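Subject: Re: [clindthorpe-swaps] Posting things in plastic packets

Engelbert Wyss wrote:

> Has anyone found a decent way of sending the flat packets without the corners getting bashed? I've had two come back from Corkonen in a sorry state and I'm down to my last padded envelope. I don't mind paying a bit more for a box if it helps.

Hello Engelbert, and hello all,

I gave up on padded envelopes back in December! They're fine for anything soft, but a stiff packet with a clear front just slides down to one end and takes every knock on the corner. I use a shallow box now (the Mancuso ones, 19 to a bundle, and they fold flat under the bed) and plenty of plastic sheeting, the thin crinkly white sort that comes round furniture. My sister had a new sofa and I came home with a bin bag full of it - I'll be using it up for years.

Scrunch it first, then stand the packet on its thin edge and push the sheeting in down both sides until it stops leaning about.
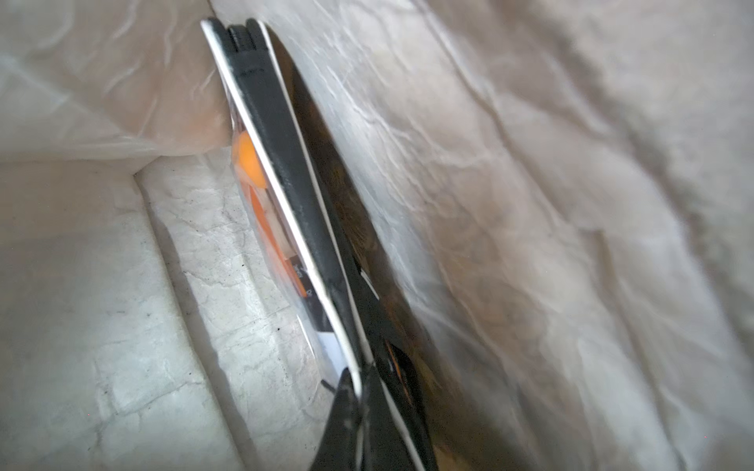
I do the same with the bigger ones, only with more stuffing at the ends. Give the box a gentle shake before you tape it, and if you hear anything move, open it up and put another handful in. Don't tape the packet itself, please - the last lot from Fandolard had tape right across the fronts and I was picking at it all evening.

I can spare you 5 boxes if you're coming over Clindthorpe way, and as much sheeting as you can carry.

Bye for now,
Jan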